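How to Wash Makeup Brushes and Live With the Results

posted 16/05/2023 by Hiwot Woldegiorgis

I used to wash my brushes every October, whether they needed it or not. Then my foundation brush developed a crust you could knock on, and my chin developed opinions. I now do it every other week, which sounds virtuous until you learn how little effort is involved.

What you need

Mild shampoo. Baby shampoo is fine. I use Stamska bar soap, having once bought 11 bars by mistake at the Plotton outlet, and I expect to leave some of them to my heirs.
A bowl or a clean sink.
An old towel you don't love.
A table edge to dry things on.

Skip the silicone mat with the nubs. Your palm has been free this whole time.

Step 1. Wipe off the worst

Drag each brush back and forth over a dry towel until it stops leaving marks. Powder brushes take a few strokes. Cream and foundation brushes take longer, and you will wonder how you ever put that on your face.

Step 2. Wet the tips only

Hold the brush pointing down under lukewarm water. Keep the water off the metal collar, where the glue lives. Every brush I have killed died at the collar, including a Maruyama powder brush I had owned for over 5 years and still bring up at dinner.
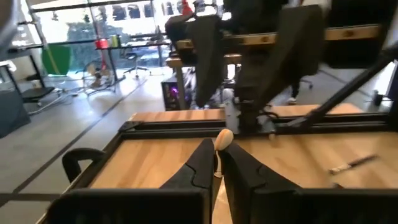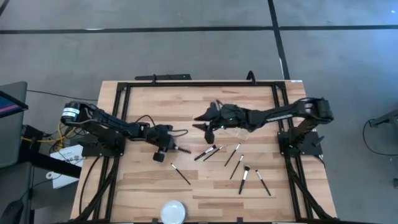
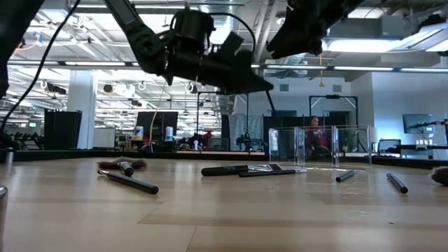
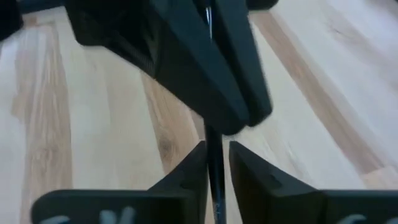 Last two: seven makeup brushes on the tabletop in the first of them, then the wood grain up close.

Step 3. Swirl

Put a little soap in your palm and swirl the bristles in it. Go gently. You are washing a brush, and scrubbing a pot is a different hobby. Dense brushes need a light squeeze at the base of the bristles to push the gunk out. Rinse, look at the water, swirl again. Stop when the water runs clear, or when it runs clear enough that you could defend it in court.

Step 4. Squeeze and shape

Press the bristles in the towel, then pinch them back into the shape they had when you bought them. If you can't remember that shape, look up the listing. My Gravstead fan brush spent a year as a mop before I checked.

Step 5. Dry them flat

Lay the brushes on their sides with the heads hanging over the edge of the table, so air gets all the way around. Standing them upright in a mug lets the water run down into the handle – see Step 2, and my late Maruyama. No hair dryer, no radiator. Small eye brushes are usually ready by morning. A fat powder brush may want a full day.

If they still smell

Wash them again and dry them somewhere with more air. If a brush sheds after every wash or the head wobbles on the handle, let it go. It can have a second career dusting keyboards, and mine does a very nice job on the letter M.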